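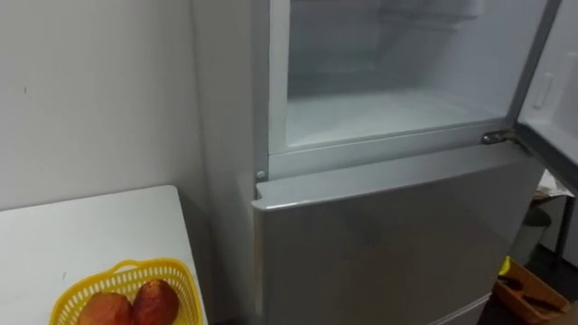 Heritage Sites > Trip Planning > Canals, Mines and Saltworks

Sestidov saltworks - one day enough?

brinewalker
Posted 11/26/18

Going in June, coming down from Akside by train. Have one full day, maybe a bit of the morning after. Want the evaporation ponds, the old boiling house and the pump tower. Is the underground part worth it or is it just a dark hallway with a gift shop at the end? The official page is no help, half the links are dead. Also don't drive, so need to know about the bus.

nobuhle_n
One day is plenty. We did the whole thing in 8 hours with a long lunch. Boiling house first, before the school groups, then walk the ponds along the dike. The pump tower was closed for work on the roof when we went, could be open again by June, no idea.

The underground part I liked a lot. Salt crust on the old timbers, the little chapel, the brine channel running right next to you. Bring a sweater.
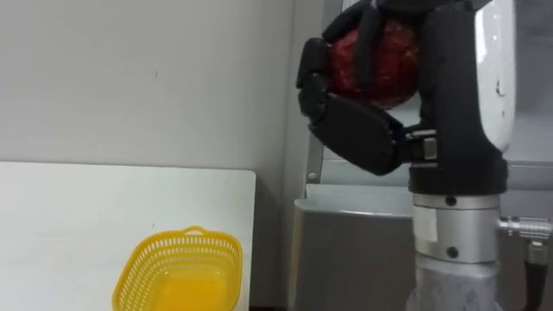

Can you buy the underground ticket on the day?
At the gate window, cash only, and they stop selling when the last tour is full.

That's from my notes, so it may have changed. Oh and the tour is in the local language, they hand you a sheet in English. The sheet is pretty bad.

tollhouse_ted
Going to disagree on the underground. Most of what you see down there is a rebuild. The original gallery flooded and they dug a bypass and dressed it up with timbers from someplace else. There's a panel about it but it's behind the coat rack, I'm not kidding. For me the listing stands or falls on the ponds and the boiling house. Those are real and nearly complete, and you get them almost to yourself.

If you only have a day skip the tour and go out to the Mabuza sluice instead. Walk is flat, signs are so so. Take water, no shade at all.

nobuhle_n
Not "most". The upper gallery is original, the lower one is the bypass. And the timbers came from the same works, they were in storage. The guide was pretty clear on it.

tollhouse_ted
My guide said the oposite. Maybe depends who you get.

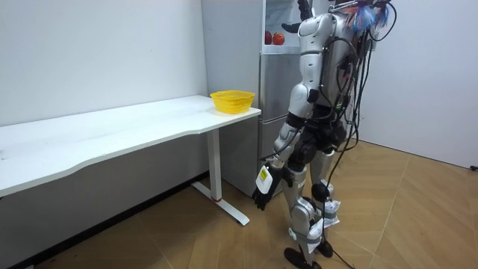 Re: Bus from the station

ckhumalo
Chantelle here, was there this fall. Fillier runs the bus, stop is across from the station, NOT the one out front. The one out front goes to the quarry. I know this because I went to the quarry.

Runs about every 2 hours outside of peak season, more in summer they say. Driver didn't have change for a big bill. Coming back it was late and packed.

On the other thing - I'm with Nobuhle. Even if the lower gallery is newer you still come out understanding how the brine got from A to B, which the boiling house alone doesn't explain at all. The museum text just kind of assumes you know.

brinewalker
Thanks, super useful. Is the sluice walk doable after the tour, or is that pushing it? And did anybody stay in town?

ckhumalo
Doable if you take the first tour. Town has maybe 4000 people so not a ton of choice for rooms. I stayed over a bakery on the main square, noisy early but good rolls. Everything shuts on the early side, eat before you go for a walk.

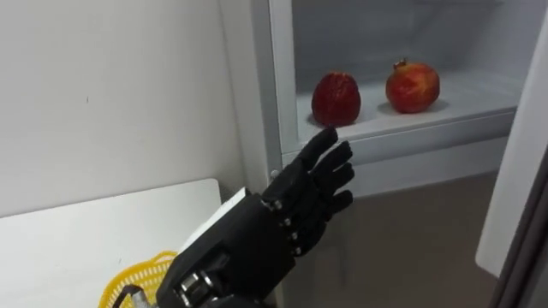
Re: Sluice walk, which direction

tollhouse_ted
Start at the boiling house and go out on the north dike, back on the south one. Other way round you get the sun in your face the whole afternoon. The plank bridge by the second pond was missing a couple boards, go slow. From the sluice you can see the pump tower across the water, best view of it imo, better than standing under it.

nobuhle_n
Agree on that at least. South dike was muddy for us, wear real shoes.

brinewalker
Ok so first tour, then north dike, room in town, train the next morning. Will look for the panel behind the coat rack and post what it says.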